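Chapter 4
Showing the Task: Hand Guiding and Remote Control

In Chapter 3 the arm moved through points that were typed in one at a time. That works for a pallet or a welding seam, where every position can be measured ahead of time. It works poorly for setting a table. This chapter covers two other ways of giving a robot a motion: moving the arm yourself, and driving it from a distance with a second device.

In hand guiding, the joints are made light enough to push. You hold the arm near the wrist, carry it through the task, and the controller records the joint angles as you go. In remote control, you stay back from the table and move a leader device, and the arm follows. Hand guiding is easier to learn. Remote control keeps your hands out of the wrist camera's view, and that matters if the recordings will later be used to train a policy.

Most of the exercises use the Konum tabletop arm and a small set of kitchen objects. The first one is picking up a pair of tongs.

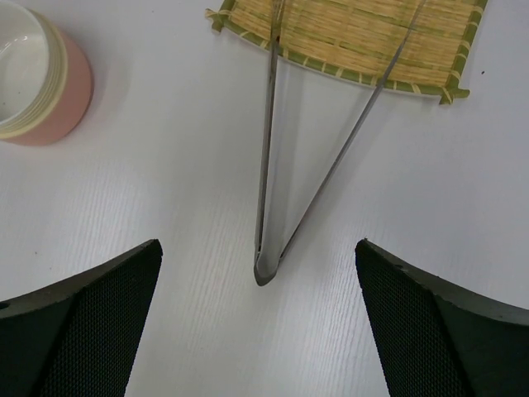

Figure 4.1 Wrist camera view in the tongs exercise. The rounded end of the tongs lies between the open fingers.

Tongs are a harder object than they look. They are long and thin, and the two arms spread apart from the rounded end, so the place you choose to grip decides how the rest will swing when the arm lifts. Where they lie across a mat, part of the metal is also higher than the tabletop. Watch the wrist view as you come down, and slow the leader before the fingers reach the table.

The Citico data set, used in Section 4.5, holds 559 demonstrations of this kind recorded by remote control. You will record 10 of your own first. Keep the bad ones - a missed grasp is useful when we get to sorting and labeling.

Before you start, you should be able to:

read joint angles from the controller log
set a speed limit for the arm
stop the arm from the leader device

Section 4.1 begins with hand guiding and the settings that make the joints light.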